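Sukus manipulation stack - software working group
Minutes of meeting, 2021-08-08

Present: Anum Jadoon (chair), Fathima Paul (minutes), perception, planning, control and tooling leads
Apologies: Guriston integration desk

1. Previous minutes

Accepted with one correction. Item 4 should read "wrist frame", not "tool frame". The transform published by the driver was right all along; only the minutes were wrong.

2. Perception

2.1 The segmentation model still merges dark parts with the dark fingers once the hand is closed. The mask then grows down the wrist and the pose estimate drifts toward the palm. Fathima Paul proposed rendering the hand from joint state and subtracting it before segmentation. Agreed to try this on logged data before touching the live node.

2.2 Clear tape on cartons produces bright streaks that the edge detector takes for box seams. Two cartons side by side in a tote have been split into three candidates on several runs. Raising the edge threshold removes the false seams and also loses real ones on cartons in shadow. Depth discontinuity to be added as a second condition. Owner: perception.

2.3 Head camera exposure is to be locked after the startup sweep. Auto exposure reacts to the yellow shelving whenever the head pans left and the tote side goes dark for up to 15 images. No objection.

3. Planning

3.1 The place planner treats the tote rim as a box-shaped obstacle. This is conservative at the corners, where the rim is rounded, and it rejects approaches that are clear on the real robot. Replace with a convex decomposition of the tote mesh. The mesh from Pastano is usable after the duplicate faces are removed.

3.2 Idle arm policy. The arm that is not carrying is currently held wherever its last motion ended. When this is next to the shelf front, the other arm's planner sees a narrower workspace and takes longer to return a path. Two options were discussed: a fixed parking pose, or a low-priority task that moves the idle arm away from the active one. Anum Jadoon favors the parking pose for now - it is easier to test and easier to explain to the floor team. Adopted. The second option stays in the backlog.

3.3 Long parts. The grasp planner scores candidates by distance to the centroid, and curved parts have a centroid that may lie outside the material. Grasps near one end are sometimes the only reachable ones and are being scored too low. Scoring to be changed to distance along the part axis, with a torque penalty taken from the wrist limits. Planning to circulate the new cost term before merging.

4. Control

4.1 Standing controller. Reaching forward with both arms shifts the center of mass toward the toes. The balance margin is computed from the nominal arm mass and ignores the payload. Payload estimate from wrist force to be fed in at 10 Hz, filtered. Control asked that the estimate be frozen during contact with the tote, as the reading is meaningless there. Agreed.

4.2 Finger closing force. The present setting is a single constant. Molded parts with thin flanges need a lower value than cartons do. The setting moves into the part description file, with the present constant as the default.

4.3 Ticket 3408 (wrist joint oscillation on slow descent) remains open. Not reproduced in simulation. Control suspects the velocity filter and will log raw encoder values on the next run.

5. Tooling

5.1 The replay tool now loads joint state, both wrist force streams and head camera images on one timeline. Seeking is slow on long logs. An index file written at record time would fix this - old logs would need a one-time conversion.

5.2 Regression set. Agreed size is 100 logged place attempts, mixed parts and cartons. Logs from before the calibration change are excluded. Yalçınkaya to host the set; access by the usual key.

5.3 Part description files are edited by hand and have no schema check. A missing unit field went through last month and the planner read millimeters as meters. Tooling to add validation at load time and refuse to start on error. Planning asked for a warning-only mode in simulation. Declined.

6. Actions

Perception: hand subtraction on logged data (2.1); depth condition (2.2); exposure lock (2.3)
Planning: tote mesh (3.1); parking pose (3.2); cost term draft (3.3)
Control: payload estimate (4.1); closing force in part file (4.2); encoder logging (4.3)
Tooling: log index (5.1); schema check (5.3)
Anum Jadoon: confirm hosting with Yalçınkaya (5.2)

7. Next meeting

Date to be set once the regression set is in place. The release review stays in October.

Attachment to items 2 and 3
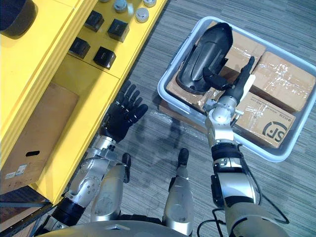

Head view, black molded part held over the tote, left hand open beside the shelf.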